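Vemitus small lizard plush, yellow-orange
Reviewed 7/13/20

I bought this plush in June from the Haria online shop, for my daughter's birthday. I paid 16 pounds, with delivery included. It came after 9 days in a plain bag, without a box, so if you plan to give it as a present you must find your own wrapping.

My first impression was good. The face is friendly, with two small black eyes and an open mouth that smiles, pinkish red inside. I was a little afraid that the colour would be too strong, as it often happens with toys ordered from a photo, but it is a warm yellow going to orange and the cream belly makes it softer.

What I wanted to know before buying, and could not find in the shop's text, was whether it can sit alone. Many soft toys of this kind fall on their nose as soon as you let them go. 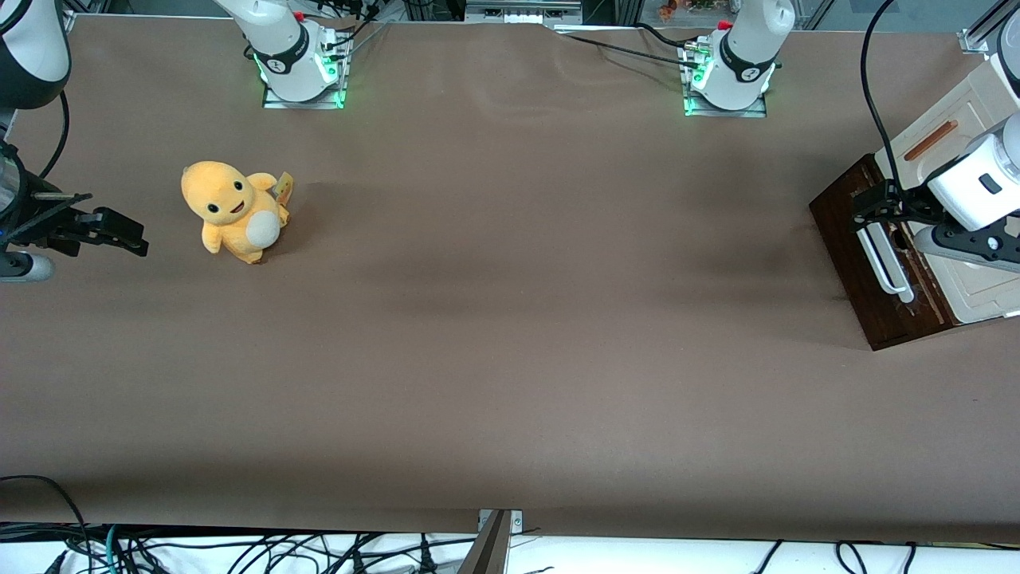

It sits upright on a flat table without any support, and for me this is the best point. On a bed it is less sure. The mattress moves, the head is heavy for such a body, and in the morning we usually find it on the carpet.

The arms are very short, so a small child will not carry it by the hand. Mine takes it by the head, and until now the seams have resisted well. I washed it once by hand with cold water and it needed 2 days to dry completely.

One thing I do not like is the fabric tag near the tail. It stands up beside the shoulder and you notice it from the front. I wanted to cut it, but my daughter refused — she likes to rub it between her fingers when she is tired. So the tag stays.

I would buy it again at this price. The shop in Kembridge sells the large size for 49 pounds, and that is too much for me.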